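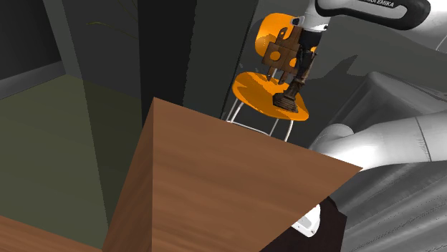 Comparing Two Gripper Controllers in Simulation
Robotics Lab II, project report
Sharon Lema

I wanted to find out how much the controller matters when a simulated Franka arm has to carry an awkward object through a cluttered room. I had expected it to matter a little. It mattered a lot, and I had a great time finding out why!

Setup
Both controllers ran in the same rooms, with the same arm and the same two-finger gripper. The first, Kolitz, plans the whole path before moving and then follows it. The second, Prillach, corrects the path at every step. I ran 478 trials in all, split evenly, and left out the runs where the simulator crashed (9 of them, not in the total).

The objects were picked to be annoying. My favorite is the dark wooden one with a flat, notched plate on top and a round, ridged base. The fingers have to close around the middle, and a small tilt of the wrist moves the base a long way. The orange chair was one of the places to set it down, and its rounded backrest leaves the hand less room than I had guessed.

Results
Kolitz finished 140 of its trials and Prillach finished 201, so Prillach had 61 more. I went through the failed runs by hand (that took most of June) and the biggest group for Kolitz was contact with furniture in the last few inches. Prillach mostly failed by being too careful and running out of time, hovering over the target with the object still in its fingers.

Problems
My first grip force setting was far too low and everything slid. I also lost a Thursday to a wrist joint limit I had typed in degrees when the file wanted radians.

Next steps
I'd love to try Prillach with a longer time limit, and then with softer fingertips. The scene files and logs are in the Bakilana folder on the lab drive.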